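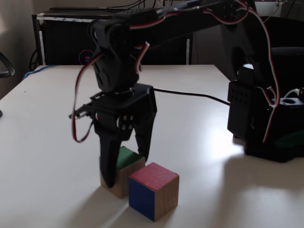
*Reading time: 2 minutes*

# Call for Participants: Household Reading and Memory Study, Prullville

The Lambrakis Institute for Community Health invites adults living in Prullville and the neighboring township of Lilcombe to take part in a study of everyday reading habits and memory in later life. Enrollment opened on 17 October 2025 and will remain open until all 181 places have been filled.

The study looks at how people between the ages of 60 and 80 read at home: newspapers, letters, recipes, library books, instructions on packages. Earlier work in this field has relied mostly on tests given in a clinic. The present study asks participants to keep a simple reading diary in their own homes and to meet with a member of the study staff at the beginning and at the end.

## Who may take part

Applicants must:

- be between 60 and 80 years of age on the day of enrollment;
- have lived in Prullville or Lilcombe for at least one year;
- read English comfortably, with or without glasses;
- be able to travel to the Institute's offices for two visits.

Persons currently enrolled in another memory study are not eligible. Members of the same household may both apply, but each must complete a separate form.

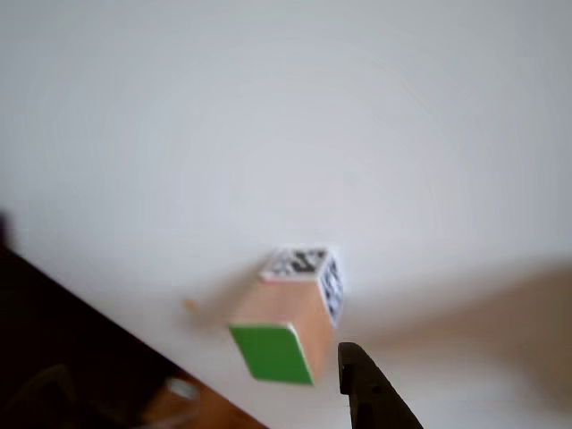 ## What participation involves

Each participant will attend an opening interview, keep a diary for six weeks, and return for a closing interview. The interviews last one hour each and include short exercises in recalling names, word lists, and a brief story read aloud. No medical procedures are involved, and no blood or other samples are taken.

The diary is supplied on paper. Entries should be made once a day, preferably in the evening, and need not be longer than a few lines. Participants who miss a day should leave that page blank and continue with the next.

## Payment and expenses

Participants receive $60 after the closing interview. Bus fare and parking are repaid at each visit on presentation of a receipt. Those who withdraw early will be paid $20 if they have attended the opening interview. 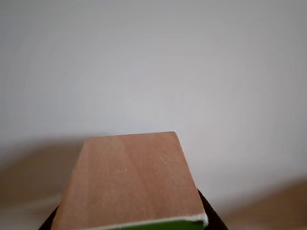 Payment is made by check and normally arrives within three weeks. Participants who prefer to have the amount donated to the Guvholm Library Fund may say so on the enrollment form.

## Privacy

Diaries and interview notes are stored under a participant number and kept apart from names and addresses. Participation is voluntary, and participants may withdraw at any time without giving a reason.

## How to apply

Enrollment forms are available at the front desk of the Institute and at the Lilcombe public library. Completed forms should be addressed to Arnulfo Sánchez, Study Coordinator, Lambrakis Institute for Community Health, P.O. Box 2147, Prullville. Applicants will receive a written reply. A summary of the findings will be mailed to all participants in June.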